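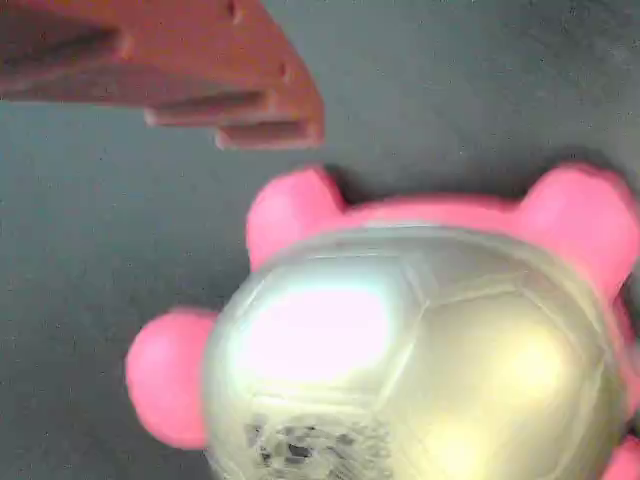 # Grastow 2,000 charging and storage trolley

The Grastow 2,000 holds, charges and locks up to 32 classroom laptops or tablets. It is built for schools that move one set of devices between several rooms and have no fixed charging point in each. The trolley is supplied assembled apart from the push handle, which fits with four bolts (hex key in the document pouch).

## Construction

The cabinet is powder-coated steel with two front doors and a removable rear panel. Both doors open through 180 degrees and fold flat against the sides, so the trolley can stand open in a corridor without blocking it. Front and rear have separate locks with different keys. The rear key is normally kept by the technician, as the power adaptors are housed behind that panel.

Device bays are divided by coated wire separators on two shelves. Each bay is 43 mm wide in the standard layout. This takes most tablets in a moulded protective case, including cases with a rear stand or carrying handle, provided the handle folds. Very thick foam cases for early years use may need the wide layout, in which every second separator is lifted out and capacity drops to 16.

## Charging

Power is distributed through a Fastine timer unit in the base. The unit charges the upper and lower shelves in turn, which keeps the load on the wall socket within limits when all bays are occupied. Changeover is set at 20 minutes and can be altered from the front panel. A full set of flat tablets normally takes around six hours — long enough that overnight charging is the usual arrangement.

Adaptors are not included. The rear compartment accepts the ones supplied with your devices. Cables are routed through the slotted comb at the back of each shelf and should be left with a loop of slack at the bay end.

## Specification

| Item | Value |
|---|---|
| Capacity, standard layout | 32 devices |
| Capacity, wide layout | 16 devices |
| Bay width, standard | 43 mm |
| Weight, empty | 47 kg |
| Castors | Four, two braked |
| Mains lead | 2,196 mm, moulded plug |
| Locks | Front and rear, keyed differently |
| Finish | Light grey, blue doors |

## Placement and use

Leave a clear gap of at least 100 mm behind the rear panel while charging. Apply both brakes before opening the doors. Unplug the mains lead and wind it on to the side cleats before moving the trolley; it must not be pulled along by the lead. Two adults are needed on ramps when the trolley is full.

## Options

- Engström shelf liner, ribbed rubber, cut to size
- Clavel numbered bay labels
- Replacement separators, pack of eight
- USB-C charging module, replaces individual adaptors

The USB-C module is factory fitted and has to be specified with the order. Trolleys already in use cannot be converted on site. Orders for delivery before the September term should allow extra time for this option.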